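Plolley Gallery: Stacked Dishes, November

Plolley is the planning and perception software we write at Markska for arms that handle tableware. The work on this page is from the bench in the Brukcombe lab, where we spent most of November on one problem: finding the edges of individual plates in a mixed stack and planning a grasp on the top one without moving the rest.

The depth model came over from our earlier bin-picking code. It did well on boxes and badly on plates. Glazed rims throw back the ceiling lights, and two thin plates resting together often come out of the point cloud as one thick one. We tried smoothing, which made it worse. The version we use now fits arcs to the color image first and only then asks the depth data where each arc sits in space.

Arc fitting runs on every image and keeps a list of candidate rims, sorted by height. If two candidates are closer than 5 mm they are flagged, and the planner treats them as one object until a second view separates them. Same-color plates get flagged far more often than mixed ones.

The grasp planner, Phelan, takes the top rim and samples 1000 approach poses. Most are thrown out in the first pass for hitting the table, the rack or the next plate down. Whatever is left is scored on clearance and wrist angle. We cap the list at 8 before running full trajectory checks, as those are the slow part.

Collision geometry for the rack was a nuisance. Modeling every wire took too long to check, and a solid box blocked approaches that were fine. We settled on a few flat panels with the gaps filled in, plus a margin along the top rail.
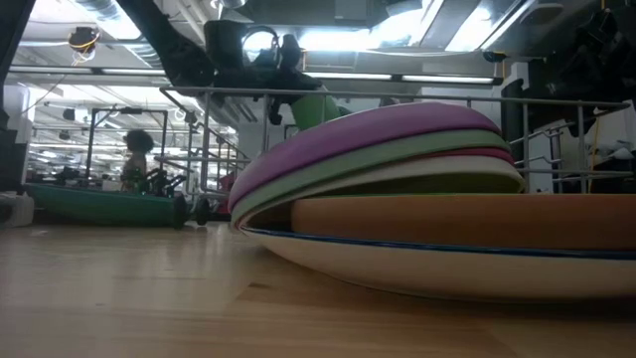 Overhang is the case that still gives us trouble. When an upper plate sticks out past the one under it, the lower rim is partly hidden and the fitted arc comes up short, so its center lands in the wrong place. Phelan then reports more clearance than there is. The current build widens any arc with less than a third of its rim in view, and it costs us some good grasps.

The regression set stands at 358 saved stacks. Each one stores the color image, the depth data and the hand-marked rims, and the whole set is replayed whenever the arc fitter changes. Bowls are marked separately and have their own fitter, which has not been merged yet.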